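Kidurus Community Help
Planning and Perception > Grasp selection

Planner rejects all grasps on soft items after upgrade

Posted by Dudport Integration Desk, 30 September 2023

Our department operates a single arm with a parallel gripper, controlled through Kidurus with the Kettle planner. Since the upgrade, grasp candidates for soft items are generated as before, but every one is discarded before a trajectory is requested. Rigid items are unaffected. The log reports "clearance below threshold" for each of 224 candidates. The camera is fixed and its calibration was last renewed in January. We would be grateful for advice on which setting governs this check.

Uvero Technical Services

The check is governed by the support surface margin in the planner profile. The upgrade replaces any custom profile with the standard one, in which the margin is 33 mm. Low items such as cloths seldom rise that far above the surface, and all their candidates are therefore refused. Please restore your previous profile from the backup folder and restart the planning service. If no backup exists, reduce the margin in small steps at low speed. A patterned or glossy surface may also return noisy depth values, so the plane fit should be inspected before the margin is lowered.

kettle_user_106

We had the same message. Restarting did nothing for us. Raising the planning timeout to 600 ms helped a little, though that may be a separate fault.

Dudport Integration Desk

The profile had indeed been replaced. Candidates are now accepted and the matter may be regarded as closed. Our workspace is attached for reference.

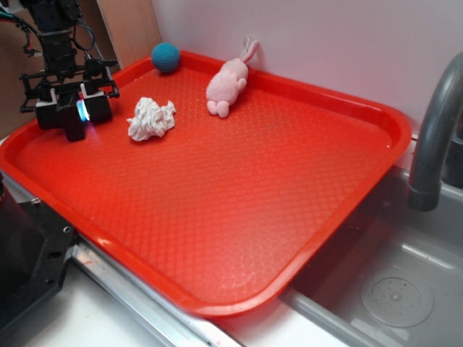

Does the planning service need to be restarted after each change to the margin?

The margin is read only when the service starts, so a restart is required before a new value takes effect.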